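Item 311

The lease on Flat 152 ran to the end of May, and the inventory had to be returned by six in the evening on the last day. Kirsty Wragg began with the kitchen. The form was supplied by Ravn, the letting agent, and gave each item one line, a number, a condition code and a box for remarks. The codes were A (as found), B (worn), C (damaged) and D (absent). The box for remarks held two lines of small writing.

She had lived in the flat for four years. For the last of them she had lived in it alone, and the form had no code for that.

Item 309 was the countertops, wood, two. She oiled a cloth and went over the right-hand one with the grain. Code B. Item 310 was the wall socket beside the door. Code A. Item 311 was the stove, electric, white, with coil burners, and she stopped there and read the entry twice.

The entry said: Stove, electric, complete. It did not say what complete meant. The original inventory had been typed by a previous agent, Surusum, who had gone out of business and left no glossary. A stove could be complete with its knobs and its oven door. It could also be complete with whatever had been standing on it the day the typist came through.

The kettle had been there when they moved in. It was blue enamel with a black handle over the top, and it lived on a rear burner. The wok was Daniel's. The copper-colored pan was a wedding present from his aunt and had a handle so long that it had to be parked across the left counter, where it caught sleeves. He had taken the bookcase, the radio and the good lamp. He had left the pans.

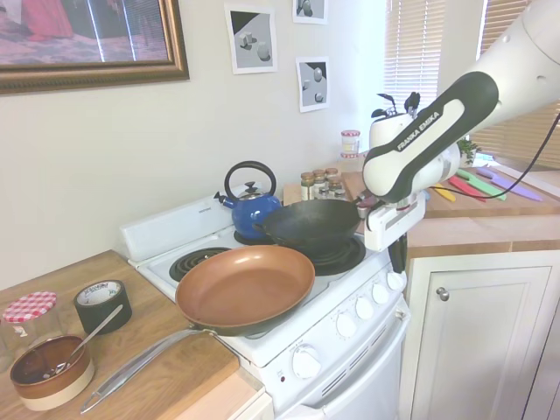
Leave them where they are, Daniel had said on the phone, a stove with nothing on it looks like a stove nobody wants. He had said it in the tone he used for tax matters. He was prepared to drive over and collect the wok if it was in the way, but he would need a day's notice, and he would not be able to take the pan.

She asked why not.

He said the new place had an induction hob and the pan would not work on it. He had tested it with a magnet, the time he came for the lamp.

She thought about him standing in her kitchen with a magnet. Then she said she would call him back, and put the phone in her apron.

The deposit was 3,000. The schedule of deductions ran to two pages. Under Kitchen, the removal of abandoned cookware was charged at 446, a flat rate, with no distinction between one pan and a cupboardful. A missing kettle was not listed. She considered the kettle for some time.

At four she washed the bowl and the spoon. She peeled a length of black tape from the roll, closed a carton marked Rulel Dry Goods, and put the jar with the gingham lid on top of it to go in the car. She wiped each knob separately, turning it to off and then pressing it to be sure.

In the box for remarks she wrote: Complete. Kettle belongs to stove. Wok to be collected. She had half a line left. She wrote: Pan retained by tenant, and initialed it, and went on to item 312, which was the window.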